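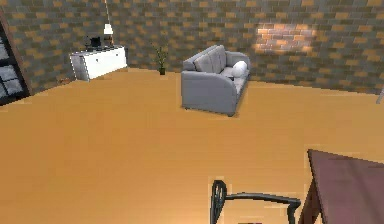

Brick Indoors: An Interview With Mason Petronella Visser

Petronella Visser has been repairing interior brick for most of her working life, first for a contractor called Prendergast and now under her own name. She works in old houses, a few restaurants and the occasional former warehouse that has been cut up into apartments. We talked at her kitchen table on a Monday, before she left for a job across town.

She got into the trade by accident. Prendergast needed a person to mix mortar for a summer, and she needed rent money. "I was bad at it for a long time," she said. "The mix was too wet, then it was too dry. The man I worked under, Mutua Mohamedi, would look in the bucket and walk away. That was how I knew to start over."

Most of her calls come from people who have pulled off plaster and found brick behind it. They want to keep the brick and they want to know what it will cost. Visser tells them to stop scraping until she gets there.

"The plaster was often there from day one," she said. "A lot of that brick was never meant to be seen. They put the soft, ugly ones on the inside because they knew they'd be covered. So you take the plaster off and you've got odd colors, chips, mortar squeezed out all over the place. Some people love that. Some people thought they were getting a coffee shop."

Soft brick sheds. Owners notice it first as red dust along the baseboard, and they sweep it up for months before they call. Visser rubs the wall with a dark cloth in several places, high and low, and looks at what comes off. If the dust is mostly from the joints, she repoints. If it is from the brick face, she starts asking about water.

"Nine times out of ten there's a gutter," she said. "I go outside and there's a gutter hanging off, or a downspout that lets go right at the foot of the wall. You can fix the inside all you want. It'll be back by May."

For repointing in older houses she uses a lime mortar. She has gone back to jobs where a previous crew filled the joints with hard cement, and she does not enjoy them. The cement holds, the brick around it breaks, and the damage can't be undone without swapping bricks out. On one wall in a house on Wonier Street she replaced 80 of them. The owner, Kayode Tamuno, had the bricks sorted by color in his garage before she arrived.

"He'd bought 200 from a salvage yard and gone through every one," she said. "I used what I needed and he built a garden edge with the rest. It's a nice edge. It leans a little."

Color matching takes up more of her time than customers expect. Fresh mortar dries lighter than it looks on the trowel, so she makes small sample batches, lets them cure on a board and holds them up to the wall in the morning and again in the evening under the owner's own lamps. She asks people to turn on whatever they normally use.

"Light from the side is hard on a wall," she said. "Every bump has a shadow. If you're planning a sconce, tell me before I point it, please. I had a restaurant, Nirnar, that put in a row of uplights the week after I finished. I'd left the joints a bit rough because they asked for rough. Then it was too rough. I did two of those walls again."

Sealing is the question she hears most. She is not against it, but she wants the wall dry first, and she wants the owner to try the product on a patch behind a couch or a bookcase. Some sealers leave a shine. Some darken the brick and keep it dark. In kitchens she will usually agree to seal the area by the stove, where grease gets in and stays.

As for cleaning, her advice is a soft brush and a vacuum with a brush attachment. She does not allow sandblasting on any job she runs, and she has turned work down over it. "It takes the skin off," she said. "Then you've got a wall that drinks everything."

She has an apprentice now, Kipchumba Muriithi, who came over from a tile company called Kisteck. He is fast, she said, and she is trying to slow him down. He still sets his joints like tile joints, very straight.

"I tell him to look at the next brick over," she said. "If that one's crooked, go a little crooked."

Her next job is a chimney breast in a bedroom, painted white on one side and green on the other. The owner wants all the paint gone. Visser has done a test patch and is waiting to see how the brick looks once it dries.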